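Notebook, sorting bench, June
Started 9:40 a.m., wrote most of this up after lunch

Picking up where Da-eun left off. The big shelf is done, the two drawers under the window are done, and what's left is the small stuff, the things that live on the bench and drift. I love this part. Everyone groans about it, but give me a pile of mixed little objects and a free morning and I am completely happy.

First, the baskets. We had been using the clear plastic bins from Donen for everything, and they're fine for screws and clips, but they are loud and they slide. So-yul suggested trying woven ones for the soft items and brought in a stack from the Sarkport storeroom to test. I was doubtful (crumbs! dust! snagging!) and I was wrong about at least two of those three. Nothing snagged all morning. Dust I can't speak to yet. Crumbs are a matter of discipline and we all know who eats crackers at the bench.

What I did, in order:

Cleared the bench down to the bare top and wiped it twice, once with the damp cloth and once with the dry one. The pale top shows everything, pencil smears especially. There's a gray streak near the wall that I took for pencil and scrubbed at for a good five minutes before giving up on it. Dae-han says it was there when he joined.

Went through the mixed tub from the Nimari shelf. Pulled out anything hard and put it in the plastic bins. Pulled out anything soft and set it to one side. Then there's a third group that is neither, like the rubber feet and the corks, and I had to make a decision. I decided: if it makes no noise when you drop it from elbow height, it's soft. Chanida thinks this is a ridiculous test. I think it's a wonderful test! It took seconds per item and I never had to think about any of them twice. Corks turn out to be borderline, by the way. I called them soft because I like them.

Checked the list. The old sheet stops at item 1187 and the new one runs to 1325, so everything I handled today should fall in between. It nearly did. Two things had numbers from before the changeover and I've clipped those to the back of the sheet for Eun-ji, who will remember what they were meant to be part of.

Lids. I don't want to talk about the lids. I've put all of them in the Lei carton with a note.

On the baskets again, and this is mostly for Eun-ji, who asked me to write down what I thought of them while it was fresh. The handling is lovely. They're light, they don't skid when you bump the bench, and you can set one down without the clatter that makes Dae-han take his headphones off and look at you. You can also get your whole hand in, flat, and sweep things toward you. With the plastic ones I always end up chasing the last piece around a corner with one fingernail.

The one thing I'd watch is small parts. Anything thin enough to go through the weave will go through the weave. I tried it with a pin on purpose and it was out the side and on the bench almost right away. So no pins, no wire ends, no loose needles. I'd put that on the label in large letters.

I also tried overfilling one to see how it behaved. It took around 30 of the foam offcuts before they started tumbling over the rim, which is plenty for the way we work. Past that it's a heap with a basket under it. Chanida would like taller ones. I'd like to keep these and just use more of them, and I'm going to keep saying so until I get my way.

Position matters more than I expected. I had a basket at the front of the bench for the first hour and kept catching it with my sleeve. Then I moved it back and to the right, and suddenly the whole middle of the bench was free for laying things out. I'm right-handed, so reaching back there is nothing. So-yul is left-handed and will hate it. We can mirror it on her days.

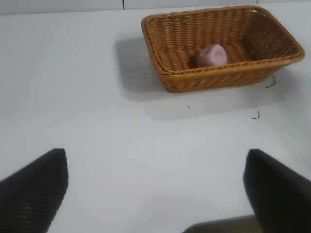

Basket choice for the soft group: I'm settled on the rectangular one, long side running left to right. The round one wastes the corners of the bench and rolls its contents into the middle, and I gave up on it inside ten minutes. What I like so much about the rectangle is how shallow it is, more of a tray with manners. With just the one pink piece in it you can find that piece at a glance, sitting there on the ribbed floor against all that honey color. Pale things show up beautifully on the wicker, and they vanish on the bench top. I lost a white eraser on that bench for most of May. The thick braided rim is good too, it gives your fingers something to close on when you pick the whole thing up. The open lattice at the end is where I'd expect trouble with thin parts, see above about pins, and I'd keep that end turned away from the side you work on.

Colors next. Once the soft items were all together I could see we have far too many pale ones, and they look nearly alike under the lamps. Chanida wants to sort by color inside the basket. I'd sort by use first and let color fall where it falls, otherwise somebody will spend an afternoon arguing with themselves over pink and lavender, and that somebody will be me. We'll try it her way for a week, then mine. She gets to go first because she made the coffee.

Still to do:

Labels. Card ones, tied on, no glue on the wicker please.
Ask So-yul if there are more of the rectangular ones in the same size.
Shake the baskets out over the trash can at the end of the week and see how bad the dust really is.
Find out which project the corks belong to.
The lids (sigh).

Finished at 3:15, bench wiped again, cloths on the hook. Da-eun, I moved your tape to the left-hand drawer, it was in with the string.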